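How Merberg rebuilt its pitch

Merberg play their home matches on a surface that was, until two summers ago, among the worst in their division. The old pitch sat on clay, drained towards the west touchline and lost most of its grass by midwinter. Matches were called off, training was moved elsewhere and the first team adapted its passing game to a ball that rarely ran true.

The replacement was laid in July. Head groundsman Gerardo Manalo specified a sand-based rootzone over a gravel layer, with lateral drains feeding a main carrier on the east side. The contractor, Cludeck, removed 1,565 tonnes of spoil before any new material went in. Most of it was clay, mixed with brick from a stand demolished before the war.

Manalo had asked for a stitched hybrid surface. In this method a machine pushes synthetic fibres vertically into the rootzone, leaving a short tuft above ground. The grass roots wind themselves round the fibres, which makes the turf more resistant to shearing when a player turns or slides. The fibre makes up a small share of the visible surface, and the ball still rolls on natural grass.

"The fibre holds the top together," Manalo says. "It doesn't feed the plant and it doesn't drain the water. If the rootzone is wrong, you have an expensive bad pitch."
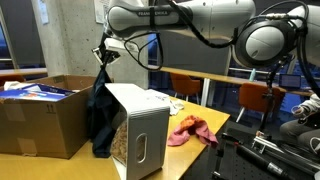

Sand brings its own problems. It holds little water and few nutrients, so the grass has to be fed lightly and often. Manalo's staff take moisture readings at fixed points before every session, and the irrigation is set zone by zone. The southern goalmouth, shaded by the main stand for much of the winter, is treated as a separate pitch for most purposes. It has its own feeding plan and gets up to 100 hours a week under the lighting rigs.

Hardness is the figure the coaches ask about. A firm surface gives a quicker ball and more load on the joints; a soft one tires the legs and cuts up. Merberg keep the range narrow and use the same rootzone at Hepburn, the training ground, so that players do not move between two different surfaces in the same week. The Hepburn pitches are not stitched, apart from one.

Wear is managed by hours. The stadium pitch was used for 437 hours in its first full year, including youth finals and the women's fixtures. Warm-ups are kept out of the six-yard areas, and substitutes run behind the goal line.

The ryegrass is a blend sold as Brirutum, chosen for its recovery in low light. Each summer the top layer is stripped off, leaving the fibres standing, and the pitch is seeded again. Cludeck return for that work, and the seed goes down on the day they leave.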